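### 4.2 Cord work at the two-arm cell

Cable handling at the Brosby shop was observed in July, over five shifts. Operators used to sort cords by hand; now they supervise the arms and take over when a knot sits too near a finger. 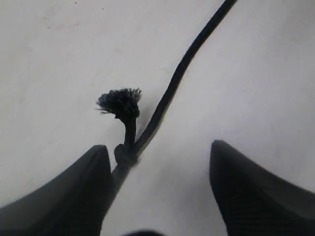 ### 4.3 Division of labor

Figure 2 has the two arms sharing one bench, with the left gripper at the frayed cord end and the right one on the black case. Staff logged 658 interventions -- most of them brief. Lamrani, the shift lead, described the new job as "more watching, less wrist pain."

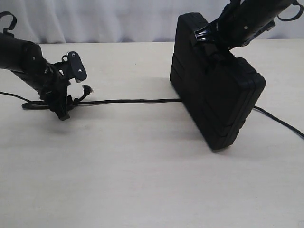 ### 4.4 Close work at the housing

Frayed ends remained the main reason for calling an operator over. A tuft at the lower edge of a gray housing is a typical view for the person at the monitor.

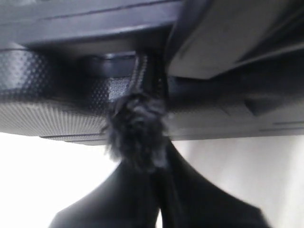
Two operators asked for rotation every hour, and Urncombe adopted it at its own cell.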